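Let the Club Do the Boring Task

Every spring our robotics club at Clisard has the same argument about what to do for the open house. Half the students want something that throws, dances or stacks cups. The other half want to keep going with whatever they have been stuck on since winter. I have come down on the side of the second group, and I think other clubs should too.

This year's stuck project is network cable. The task fits in one sentence: pick up a patch cable by its connector and plug it into the box. A ten-year-old can do it without looking. Our students, who named their setup Evano after a vote I was not consulted on, have been at it for 4 months.

Cable is hard for a machine for dull reasons. It bends. It remembers how it was coiled. The connector only goes in one way up, and being off by a millimeter is the same as being off by a foot. A foam block forgives a bad program. You can grab it anywhere and call it a success, and I have seen teams build a whole season on that.

What the students learn from the cable is how to be specific. In January their notes said things like "grip failed" – no angle, no speed, no idea which end they had reached for. By April they were writing down where the fingers met the plug and how far the cord leaned when it was lifted.

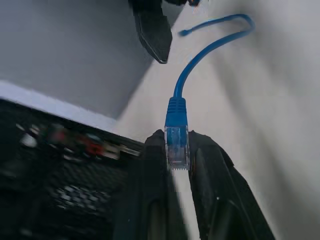 They also learned to change one thing at a time, which I had been telling them for two years with no result. The project taught it in two weeks, mostly by wasting their afternoons.

The usual complaint is that visitors will be bored. Some will. Parents at the last open house stood at our table for less time than they stood at the popcorn machine. But the ones who stayed asked better questions than I ever heard about the cup stacker, and the students could answer them. A kid who has watched 70 attempts go wrong can tell you a lot about attempt 71.

The other complaint is money. I don't accept it. Old cables are free from any office that is moving. The Zestari contest, which several clubs near us enter, now costs a team around $4000 once you count travel and the field kit, and the team comes home with parts that fit only that year's game.

I am not against contests. We went to the Han regional with 8 students and they had a good time. They met other kids who like this stuff, and that matters in a small school. But the game was over in a weekend, and I could not get one of them to open the code again afterward.

The cable is still on the bench. They open the code every week.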